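Picking by hand for Gutik: the gallery

Monday, April 15, 2019

We've had the Gutik shelf-picking kit on trial at the Stornesville shop, and we're having a brilliant time with it! The kit comes in 2 parts: Carbone, the arm, and Elia, the software that learns from watching people shop. It needs plenty to watch, so we've been filling baskets ourselves, and Elia now has 2839 picks to learn from (the first 100 were very slow going).

What we like best so far is how quickly it takes to a new aisle. Move the stock round and it copes, which our old set-up never did. The base kit is 895 pounds, and the gripper pads are extra.

Soft packs are still the hard part, and so are shelves with another one close above. Two hands make light work of both, and we'd love to see a second Carbone arm on the kit by June. More pictures will go up as we work through the other aisles.
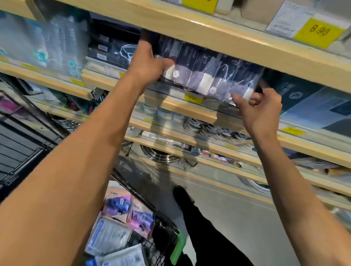
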